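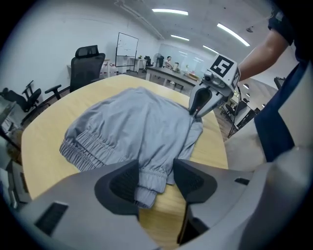
Light gray sweatpants on the sorting table, main room.

Progress report on the clothing room
Period: April to August
Prepared by: D. Kazlauskienė, coordinator, Prisano
For: Ramiro Miranda, Selura Fund
Date: 27 August 2023

Dear Mr. Miranda,

With this report I inform you about the work of the clothing room in the first period of the grant. You asked for a short text and for the numbers in one place, so I put the numbers first and the explanations after.

Garments received: 3,355
Garments sorted, folded and put in bags: 3,088
Garments still waiting: 200
Garments refused and sent to textile recycling: 67
Households which received at least one bag: 59

The number of households is lower than in our plan. Many families asked for a second bag when the children changed size, and we decided to serve them before we opened the list for new families. The list is open again now. I will write to you separately if we need to change the target.

1. The room

We moved the sorting from the corridor to the main room in April. The room is long and has a large glass window wall at the back, and for our work the daylight is a big help. Stains on gray and beige cloth are difficult to find under the ceiling lights alone. The sorting is done on a light wooden table. The whiteboard on wheels is used for the list of sizes and for the names of who is on the shift. The markings on it become faint very quickly and we will buy better markers from our own money.

The standing fan was necessary in the summer. I did not include it in the budget, and I do not ask for it now.

2. How we fold

At the start every person folded in their own way, and the bags were not equal. Some bags closed well and some did not close. In April we agreed on one method for each type of garment and wrote it on one page. T-shirts and sweaters gave no problem. The sweatpants took us the longest time to agree on.

The difficulty with sweatpants is in the elastic. The waistband is gathered and pulls the cloth together, and the cuffs do the same at the other end, so the garment does not want to lie flat. A pair which comes out of the donation bag is usually one bunch. Our method is now this: find the waistband first, then find both cuffs, pull the legs straight, lay one leg on the other, and fold in three parts from the cuffs to the waist. The size label must stay on top. Before folding we look at the ribbed parts, where the cloth wears out earlier than on the knees - I did not expect this before we started.

Two people at one table work faster with long garments than one person alone. One takes the waist and the other takes the cuffs. With small things, such as socks and children's shirts, it is better that each person works alone.

3. Washing

All garments are washed before sorting. We have an agreement with the laundry Clelerora, which takes our bags twice a month for a reduced price. The quality is good. One time the bags came back late and we lost one shift. After this we agreed that they call us one day before delivery, and the problem did not repeat.

Light colors are now washed apart. In the first weeks some light gray and white pieces came back with a blue shade and we could not give them out. They are counted in the 67 refused pieces.

4. What did not go well

The 200 waiting garments are almost all adult trousers and sweatpants in large sizes. We receive more of them than families ask for. I spoke with the night shelter in our district and they are ready to take a part of them, but they need the pants in pairs with a sweater, and sweaters in these sizes we have very few. We will write this in the next call for donations.

Our storage is also too small. Folded garments should go from the table directly to a closed shelf, and at present they stay in boxes too long. When a box is moved, the piles fall and some work must be done again.

5. Spending

The money was spent on laundry, bags, labels and transport. Laundry was more expensive than planned and transport was cheaper, because one driver brings the donations from both collection points in one trip. The total stays inside the approved amount. The receipts are sent by mail together with the signed copy of this report.

I have one request. The line "folding boards" in the budget was not used. We tried a board made from cardboard and it helped with shirts but not with anything that has elastic. I ask for your permission to move this line to shelves with doors.

6. Next period

We plan to finish the waiting garments, to open the list for winter clothes and to print the folding page in a larger size for the wall. We also want to train new people for the evening shift, where at this moment we are often only two.

If the permission for the shelves is possible, please confirm it by e-mail, so I can order them before the winter donations start.

With respect,
D. Kazlauskienė
Prisano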